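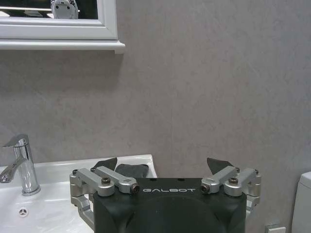 Ticket 660: washroom basin and shelf, Skaluvcombe

Reported by: Nahuel Painemal, Vastholm
Priority: 2
Status: Open

The basin is reported to drain slowly after use. The tenant also asks where toiletries should be kept, as items had been left on the rim.
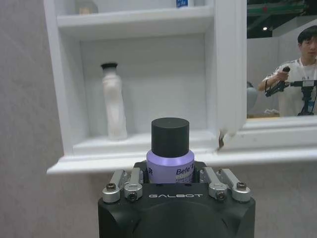 Step 1. Bottles

All bottles are to be kept upright on the shelves, with caps closed. The lavender-purple bottle with the black cap belongs on the bottom shelf.

Step 2. Basin

Please clear the rim before testing — this includes any cloth or sponge.
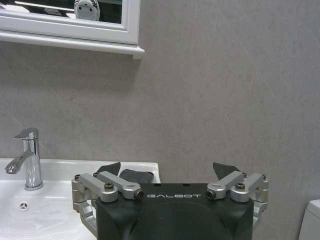
Run the tap for 30 seconds, then note the time taken to drain. Please do not use chemical cleaner. 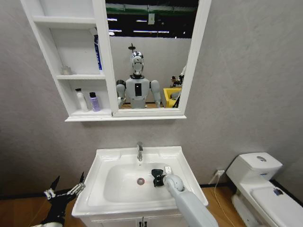 Ikhsan Oei
Facilities Support Officer, Vastholm

The drain cover will be lifted and cleaned at the next visit. The ticket will stay open until a drain time has been received.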